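Fliltura (album)

Last updated: 14 Aug 2023
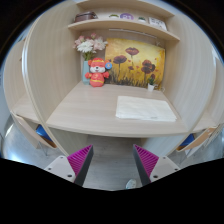 A desk with tall side partitions and a long shelf.

Fliltura is the second studio album by the folk and soul group Trosstead, written for the most part by the group's singer and pianist, Marthinus Potgieter, and released on the small Kirklow label. It is a slow, roomy, good-natured record, built on upright piano, brushed drums and a great deal of close harmony singing, and it has gathered a loyal following over the years without ever having had anything that could be called a hit. Listeners who come to it first through "Te Moana," the long closing song, are often surprised at how cheerful the rest of it is.

Background

Trosstead had spent the better part of two years playing the songs from their first album in small halls and at summer festivals, and by the end of that stretch Potgieter had grown tired of singing most of them. He has said in interviews that he wanted the next record to sound like the hour after a concert, when the chairs are being stacked and somebody is still playing the piano for their own pleasure. Several of the tunes did begin that way, as bits of music the group used for warming up before the doors opened, and the opening track, "Leave the Lamp," still has the same four chords that the band had used for sound checks since their earliest days.

The title is a made-up word. Potgieter's grandmother used it for the humming a person does while looking for something they have put down somewhere in the house, and he liked it well enough to give it to a song, and then, once that song had been dropped, to the album as a whole. (The dropped song turned up later as a bonus track, under the plainer name of "Humming Song.")

Writing and recording

The group recorded the basic tracks live, all in one room, with the piano lid open and the singers standing close enough to hear one another without headphones. This caused a good deal of trouble later on, as the drums could be heard on nearly every microphone and there was very little that could be fixed once a take had been chosen. Potgieter defended the method and has used it ever since. The small mistakes were left in, including a page turn in the middle of "Salt and Sugar" and a laugh near the end of "My Brother's Coat," which fans tend to wait for when the song is played in concert.

Horns were added in August, after the singing was finished, and the arrangements were kept deliberately plain. The two horn players were given the melodies and asked to find their own way around them. An early mix had a string section as well, but the label and the band agreed that it made the record feel heavier than it ought to, and the strings survive only on "Te Moana," where they come in so quietly that a person could play the song many times before noticing them.

Release

Kirklow pressed 950 copies of the first edition on vinyl, in a heavy gray sleeve with the lyrics printed inside in Potgieter's own handwriting. They sold out mainly at concerts. A later pressing corrected the order of the songs on the second side, which had been listed wrongly on the first, and collectors still use this mistake to tell the two editions apart.

The release concert was held in a hall with room for 400 people, and the group played the whole album from beginning to end, then came back and played "Leave the Lamp" again, more slowly.

Reception

Reviews were warm, if not especially numerous. Critics praised the singing and the unhurried playing, and several picked out "Te Moana" as the finest thing the group had done. The most common complaint was that the middle of the album keeps to one tempo for too long, a point Potgieter has cheerfully granted. The album was put forward for a regional folk prize but did not win, and the group did not attend the ceremony, having already agreed to play at a friend's wedding that evening.

Its reputation has grown mostly by word of mouth. "My Brother's Coat" has become a favorite with amateur choirs, helped along by a simple four-part arrangement that the label printed as sheet music.

Track listing

Side one: "Leave the Lamp"; "Salt and Sugar"; "The Long Way to Supper"; "My Brother's Coat"
Side two: "Window Seat"; "Borrowed Shoes"; "Good Night, Piano"; "Te Moana"

Related articles

Trosstead (group)
Marthinus Potgieter
Kirklow (record label)
Te Moana (song)
Close harmony singing
Live studio recording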